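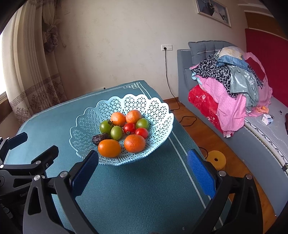 Tomatoes do not belong in the refrigerator, and most other fruit doesn't need to be there either. I have held this view for 15 years, through two marriages to people who disagreed, and I would like to set it down in one place.

The best way to keep fruit for a household of ordinary size is a basket on the table. I mean one basket, holding everything, oranges and tomatoes together. A plastic one is fine. Ours is light blue with a lattice rim, and it has outlasted a wire one, a wicker one that shed, and a large ceramic bowl from Kultar that weighed so much we stopped moving it to wipe the table.

The first argument is that people eat what they see. When we kept oranges in the bottom drawer, they stayed there until they were hard. On the table they get eaten by whoever sits down to read the mail. My son will walk past a full refrigerator and say there is no food in the house, then take an orange from the basket on his way out.

The second is flavor. A cold tomato tastes of very little. Let it come back to room temperature and some of the taste returns, but the mealy texture stays. I buy mine at the stand on Umidley Road, a few red and a few green, and the red ones are for that day and the next. The green ones wait their turn. By July I have a tomato at every stage and never have to plan.

I know the objection to mixing. Ripe tomatoes give off ethylene, and ethylene hurries along certain fruit near it. Green tomatoes are one of those, and I want them hurried. Oranges hardly care. Bananas and avocados do care, and I keep those on the counter by the window. Potatoes and onions go in the pantry, well apart from each other. Berries go in the refrigerator. I am not a fanatic.

Lenuța Vlad, who rented us the upstairs rooms on Surdu Street when I was first married, kept dates in with her fruit. I thought it was untidy. She said a guest who wouldn't take a whole orange would always take a date. I have done it ever since, though a date can get lost under the tomatoes, and I have thrown out a few that I found too late.

There are limits. In a hot kitchen, fully ripe tomatoes go soft fast, and if you can't eat them within a day or two, the refrigerator beats the trash. Anything cut has to be chilled. Fruit flies will come in late summer, and the only cure I trust is to go through the basket every morning and take out whatever has split. Wash the basket itself once a week. Juice collects in the bottom and you won't notice it until you lift something.

What I object to is the equipment. Last year my sister was given an Ikitz produce keeper, with 7 compartments and a humidity dial on each. It takes up most of a shelf. She has to open the lids to find out what she has, and she has twice bought lemons she already owned. A plastic basket costs very little and has no lids.

Buy less at a time, put it where people sit, and turn the tomatoes stem side down if they're going to be there overnight.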